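Jury duty, second day. Call time 8:15, courtroom opened 9:40. The case is a burglary at a storage yard in Vurkside, one defendant, two counts. The second count is possession of stolen property and rests on a single pallet jack.

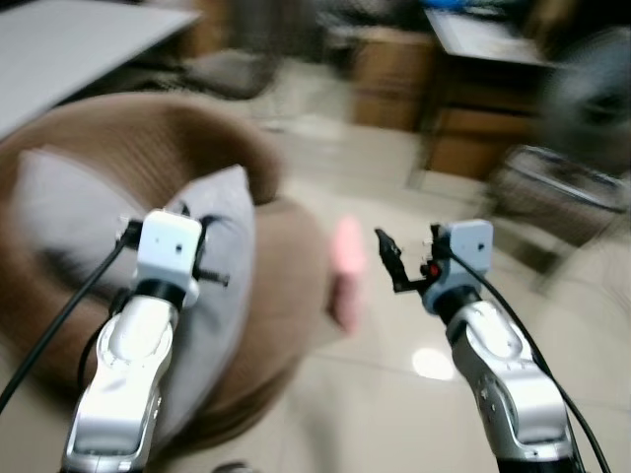

Posted by D. Biswas in Court Notes, Thursday, 9:10 p.m.

The morning went to the lock evidence. The state's examiner covered 33 photographs of tool marks on the gate hasp and matched two of them to a pry bar from the defendant's truck. Cross was short. The defense asked how many bars of that model Pundov sells in a year, and the examiner did not know. The judge told us to disregard the follow-up question, so I am leaving it out here.

After lunch, the gate log. The yard uses a Gristemness keypad system that writes one line per entry. The exhibit ran to 1127 lines, of which the state cares about 12, all after midnight. Line 547 shows a valid code at 2:06 a.m. The clock on the unit was running four minutes slow, per the installer, and both sides agreed to that figure. If the code was valid, the pry marks need another explanation. Neither side has offered one yet.

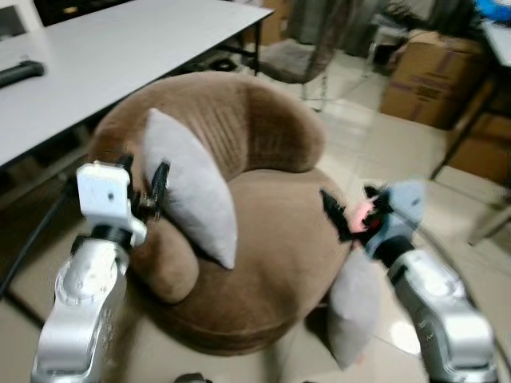

Jurors may take notes but the pads stay in the building, so the above is from memory. The instruction on talking about the case was read twice, and this entry stays private until there is a verdict. The bench in the jury box has no lumbar support and we sat for roughly five hours. A round tub chair in brown plush, with a gray pillow against the backrest, would be a fair specification for the box. Parking was validated at the second window - the first window only does civil.

Back at 8:15 tomorrow. The installer is to be recalled on the clock drift.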